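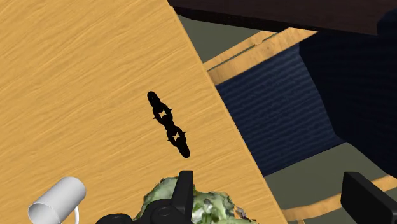 The mug, the chain and the green lump. My whole November, pretty much.

So it's been a while since I wrote anything here, and the short version is that work has changed a fair bit. For anyone new, I'm at Gundness, in the returns shed out at Wullow, where people send back whatever they ordered and regretted. For years my job was to stand at a bench, pick a thing up, work out what it was and put it in the right tub. I was good at it! I could do a trolley before morning tea and still have a decent natter with whoever was on the next bench.

Back in February we all got called into the lunch room and told that robot arms were coming. You can imagine the mood. Somebody asked straight out whether we'd have jobs at the end of it, and the answer was yes, but different ones, which is the sort of answer that makes you go home and look at your mortgage.

My different one turned out to be mostly on a computer. Before an arm is let anywhere near the real benches, it gets put through its paces in a simulation, with a pretend table and pretend stuff on it, and a few of us from the floor were moved across to go through the runs and say where it goes wrong. We have 3,296 of them to review before the first bench gets switched over, and as of this week I've done 1,426. My eyes are the colour of tomato sauce.
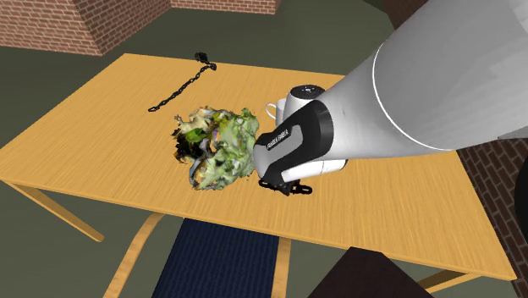
I went in thinking I'd be useless, not having a computer bone in my body, but it's surprising how much of the old job comes along with you. I know you take a mug by the handle side if you can, and that a chain never comes up the way you expect, and that soft crumply things need a gentle go from over the top. The software people from Rorkholm are very clever and had never had to pick up 100 odd-shaped things before lunch. They write down what I say now, which still tickles me.

What I miss is the noise and the company. There were 8 of us on my old line and now I sit in a quiet room with headphones and a heater. My back is heaps better, I'll give it that, and I haven't had to ice my wrist since winter. But a few of the others didn't want a desk and went over to dispatch, and one has left altogether, and I don't think the newsletter is going to mention that part. The pay bump was small too – enough to notice, not enough to brag about.

I've asked if the reviewers can do one shift a fortnight back on the benches, partly to keep our hand in and partly (okay, mostly) for the morning teas. Still waiting to hear. If it's a yes I'm bringing a slice.

Garden update next time, the broad beans have gone berserk.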